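Plate robot on the night run: does it change anything for the people on shift?
Posted in Work and Workplace, 5 Sep 2025

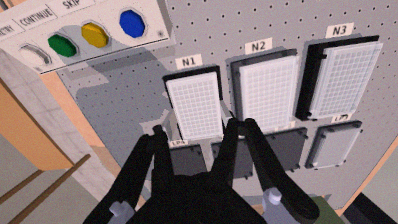

What Oksana Bilyk wants to know
Our lab at Nadoddale is getting an arm to move plates between stations from November. Management say no jobs go and we'll be "freed up for better work". The panel has buttons for continue and skip, so clearly someone has to stand there and press them. There are 13 of us on the bench. Has anyone been through this, and was the better work real?

Uriel Manríquez
Partly. We had one put in by Cendell. The lifting and carrying went, and my wrists are glad of it. In its place we got call-outs. The arm stops, you walk over, you decide whether to carry on or skip the plate, and if you skip the wrong one it's your name in the log. In the first six months I logged 182 stops. The better work was a training course, which four people got on. Ask who answers for a skipped plate and get it in writing before it goes live.

Halyna Levchenko
Ours is fine, don't worry so much. You get used to it.

Aiman Lumbantobing
I'd look at the rota before anything else. Where I am they kept all the staff and moved nights from two people to one, on the grounds that the robot was the second person. It isn't much company and it can't fetch the first aider. We did get that changed after almost 9 weeks of asking. Also check whether your breaks are covered, as somebody still has to be near the buttons at three in the morning.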